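Care Labels and Reuse Grading of Discarded Clothing in Drimcombe
Final project report, Materials and Society, Grenwood College
Submitted 8 May 2022

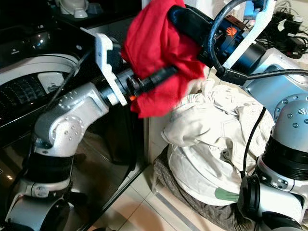 Figure 1. Red cloth garment, crumpled.

Summary

This project examined whether the condition of the care label on a discarded garment predicts how the garment is graded for reuse. Records were taken for 3,268 garments left at three collection points in Drimcombe. Each record gives the garment type, the main color, the condition of the label, the fiber content where the label could be read, and the grade assigned. Garments with a missing or unreadable label were graded lower than garments of similar visible wear with a readable label. The difference was largest for knitwear and smallest for denim. Fiber content could not be established by touch with enough reliability to replace the label.

1. Background

Clothing that enters a donation bin is usually sorted by hand. The sorter has a few seconds per item and looks first at stains, tears, pilling and smell. Items in good condition go to resale. Items that are worn but whole are baled for export or lower-price sale. The remainder is cut for wiping cloth, shredded for filling, or thrown away.

The last two routes depend on fiber. Cotton makes an acceptable wiping cloth and polyester does not, as it takes up little water. Shredded wool has a market of its own. A blend of cotton and elastane causes trouble in most shredding lines, where the elastane stretches and wraps around the rollers. In all these cases the sorter needs to know what the garment is made of, and the label sewn into the side seam or the neck is the only written source.

Labels fail in several ways. Printed satin labels lose ink with washing. Woven labels keep their text but are stiff, and people cut them out. Heat-transfer labels, printed directly on the inside of the neck, crack and flake on stretch fabrics. Earlier coursework at Grenwood dealt with ink loss in the laboratory but did not look at what this means for sorting.

2. Research questions

The project set out to answer the following:

How often is the label on a discarded garment missing or unreadable?
Does this vary with the type of garment and the type of label?
Is the reuse grade lower when the label cannot be read, once visible wear is taken into account?

3. Method

3.1 Collection

Garments came from the bins at the Kutel Street depot, the Drimcombe library lot and the Grenwood student residence. Collection began in September and continued through the winter. Bags were opened in the order in which they arrived. Shoes, belts, bags, bedding and curtains were set aside and are not included. Underwear and socks were also left out, as most carry no label when new.

Garments that were soaked through or moldy were discarded unrecorded, for hygiene. This removes part of the lowest grade from the data and is discussed in section 5.

3.2 Recording

Each garment was laid flat under the same ceiling light and recorded on a printed sheet, later typed into a spreadsheet. Color was recorded as the single color covering the largest area. Where two colors covered similar areas, the entry was "mixed". Prints and logos were ignored.

Label condition was recorded on a scale with 4 levels: readable, partly readable, unreadable, missing. A label counted as readable if both the fiber content and the wash symbols could be read without a magnifier. It counted as partly readable if either one could be read in full. A cut stub in the seam was entered as missing, with a note in the remarks column.

Label type was entered as printed satin, woven, heat-transfer or unknown. Unknown was used only where nothing was left to judge from.

3.3 Wear and grade

Visible wear was scored before the label was looked at. The scorer checked cuffs, collar, hem, elbows or knees, and the underarm area, and gave a score of low, medium or high for the whole garment. The sheet was then passed on, and a second person assigned the grade using the Kpodo sorting guide, which the Drimcombe depot already uses. The guide has the grades resale, secondary and recovery. The second person handled the garment normally, with access to the label.

The order matters. Had the same person scored wear and assigned the grade, the wear score would probably have been adjusted to match.

3.4 Touch test

A small side test was carried out on garments with readable labels. The label was covered with masking tape and a student was asked to name the main fiber by touch and sight alone. The student was allowed to stretch, crumple and hold up the garment, but not to burn or wet it. Crumpling was the most used check. Linen and untreated cotton hold a crease, while polyester springs back.

3.5 Analysis

Garments were grouped by type and wear score, and the share in each grade was compared between readable and unreadable or missing labels. Partly readable labels were treated as a separate group. No statistical model was fitted. Groups too small to compare are left out of the discussion.

4. Results

4.1 Label condition

Most garments had a readable label. Among the rest, missing labels were more common than unreadable ones. T-shirts and other knit tops made up the largest share of both. Coats and jackets almost always had a readable label, usually woven and placed inside a pocket or lining where it does not touch the skin.

Heat-transfer labels were in the worst condition. Many had lost the small text while the brand name and size, printed larger, were still legible. These were entered as unreadable. Printed satin labels tended to be partly readable, with the symbols surviving longer than the fiber percentages. Woven labels were either fully readable or gone.

Color showed no clear relation to label condition. On dark and saturated garments, including reds and navy blues, white satin labels had sometimes taken on dye from the fabric, but the text could generally still be read through the tint.

4.2 Grade

At low visible wear, the label made little difference. A garment in near-new condition was graded resale whether or not the label was present. At high wear, most garments went to recovery in either case.

The effect appeared at medium wear. Here garments without a readable label were moved from secondary to recovery more often. For sweaters and cardigans the shift was marked. Remarks on the sheets suggest the reason: a buyer of a used sweater wants to know whether it can go in the washing machine, and the grader took this into account. For jeans the shift was hardly visible, as the grader assumed cotton.

Partly readable labels fell between the two groups. Where the surviving part was the wash symbols, grades were close to those for readable labels.

4.3 Touch test

Denim, fleece and coarse wool were identified without difficulty. Viscose was regularly mistaken for cotton, and acrylic for wool. Blends were almost never recognized as blends. Brushed cotton and brushed polyester were confused in both directions.

5. Sources of error

Label condition and wear are linked. A garment washed many times has both a faded label and a thinner fabric, and a wear score with so few levels does not separate them fully. Some of the effect in 4.2 may be wear that the score did not pick up.

The exclusion of wet and moldy garments means that recovery is underreported. The student residence bin held a higher share of knit tops than the other bins, which raises the overall figure for missing labels.

The wear scores were not repeated by a second scorer. This was planned but dropped when the workroom was no longer available.

6. Recommendations

Manufacturers using heat-transfer labels should print the fiber content at the same size as the garment size. Placing a second label in the side seam would be better but adds cost.

The depot could add a line to its donation notice asking people to leave labels in. The Kpodo guide should state how a medium-wear garment with no label is to be graded, which it currently leaves to the sorter.

A follow-up project could compare the touch test with a handheld near-infrared reader. The college does not own one, and a loan would have to be arranged before the start of the term.

Appendix A contains the recording sheet. Appendix B contains the spreadsheet with column definitions.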